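Water Heater Replacement: Tenda Building, Phase 2

The two storage heaters serving the upper floors of the Tenda building will be replaced in August. Both units have passed their rated service life, and the north unit has shown a steady drop in recovery rate over the past year. The contract has gone to Rurko, which also handled the Vusombridge boiler work.

Each new unit holds 242 liters, slightly more than the existing tanks. Supply temperature at the outlet will stay at the current setting, and mixing valves at the taps will not be changed. The recirculation pump will be moved to the return side of the loop — its present position has caused air to collect at the top of the riser.

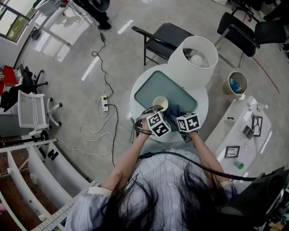
At the round table with the white lamp.

Hot water will be off on the upper floors while each tank is drained and disconnected. Cold water is not affected. The units will be swapped one at a time, so reduced supply should be available for most of the work. Expect low pressure at the hot taps when several are open at once.

After refilling, the lines will be flushed. Run each hot tap until the water clears, and remove the aerator first if it has not been cleaned recently. Cloudy water at this stage is normally dissolved air and settles in a glass within a few minutes.

Pipe insulation on the riser will be renewed at the same time, nearly 200 feet in total. Access panels on the Gashaw side must be kept clear of stored items. Questions about access go to the building office by 4/9/26. Shutoff times will be posted by the elevators.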